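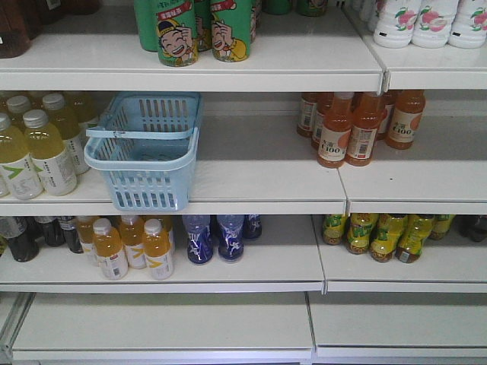
Swapped the hard drive in the old Vivum laptop this morning. The dying one had logged 1376 bad sectors and was clicking like a turnstile. The new SSD went in with one screw left over, as tradition demands. While it cloned I had time to study the green cans on the top shelf, with the boy in the dark cap grinning away – nobody has ever been that happy about a Vivum. Cold boot was 155 seconds in March and is 13 now.

Posted in: Laptops & Upgrades

Memory next. The Silis stick posts fine alone and refuses to share a board with the Tratorberg one. Each passes its own test. Together, 889 errors before I pulled the plug.
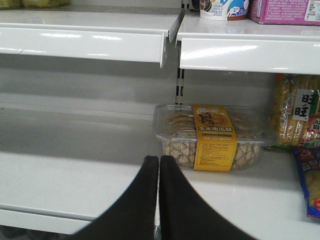 Still to do

- Try the Chin memory in slot two
- BIOS update, on mains power this time
- Find where that screw goes

May 30, 2019 | by the bench
2 comments | 4 shares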